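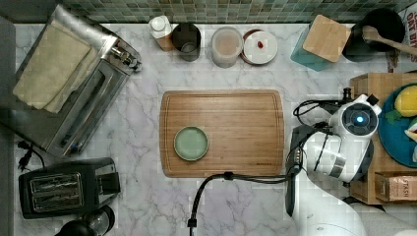 My mother had the same setup for years and the counter was never clear enough to roll out dough, one person wrote when we first posted that we wanted help with small kitchens. Comments like that are why we are running this call.

Livier is looking for 21 people to take part in a home kitchen study on counter space. We want to know what people keep out, what they put away, and how much room they leave for cutting, plating and washing up. The study runs through July at the Bratari test kitchen and in your own home.

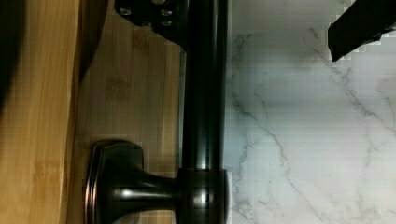
Participants will come in for two sessions and keep a short written log at home in between. Each session lasts 39 minutes. You will be asked to set a counter the way you like it, make a simple cold snack, and put things back where you think they belong. There is no right way to do it. We do not grade anyone's cooking.

You can take part if you:
- are 18 or older
- prepare food at home at least four times a week
- use a cutting board and at least one countertop appliance
- can stand at a counter for the length of a session

Tell us when you apply if you have food allergies or need a lower work surface. One station can be adjusted.
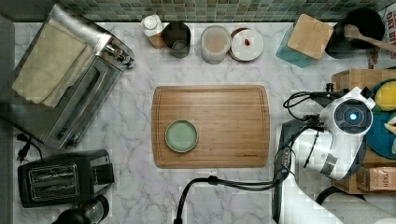

Counter with cutting board, small green plate and toaster oven.

The log is a single sheet. Write down each item that stays on your counter overnight, and mark the ones you used that day. Canisters, jars and spoon holders count. So does anything sitting on top of something else.

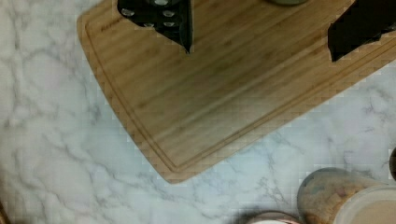

Sessions are held in the morning and again from 4 p.m. Choose one or the other on the form, and keep to the same time for both visits. Parking is behind the Vernus building. The entrance is on the side street.

Payment is $268, sent after your log is returned. People who attend only the first session receive $33.

To apply, fill out the form at the Bratari front desk or ask for one by mail. Include a daytime phone number. Applications are open until all places are filled.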